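Flaltia Opens Test Prep Library to Everyone Studying at Home

April 26, 2020

Good news for anyone getting ready for a graduate admissions exam this spring! Flaltia, the study service based in Grivstead, has opened its whole practice library to home learners, and you don't need to be enrolled in a course to use it.

The library holds roughly 3000 practice questions in verbal reasoning, math and analytical writing. Each one comes with a worked answer, and the math explanations are especially good – they show the quick route as well as the long one. You can sort by topic or difficulty, or just let the site hand you a mixed set and see how you do.
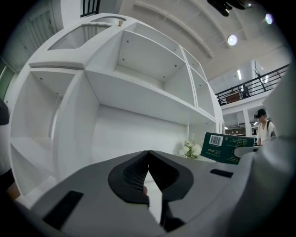 Volume 9, Issue 3

Princess Navarro, who runs the program, says the team has been building the collection since January and had planned to release it in small batches. "We looked at how many people had their test dates moved and decided to put it all up at once," she said. "I love getting emails from students who finally get a geometry problem at midnight."

There is also a live side to it. Tutors from Prelside will lead online study groups, with places for 200 students in the first session. Groups are sorted by target score, so you'll be working with people at about your own level. Students in Poirier and Grivstead who had already signed up for classroom courses keep their places and can join a group in the meantime.

Sign-up takes a couple of minutes and asks only for a name, an email address and the exam you plan to take. The vocabulary sets are a great place to begin – short, a little addictive, and easy to fit in before breakfast. Registration for the study groups is open now on the Flaltia site.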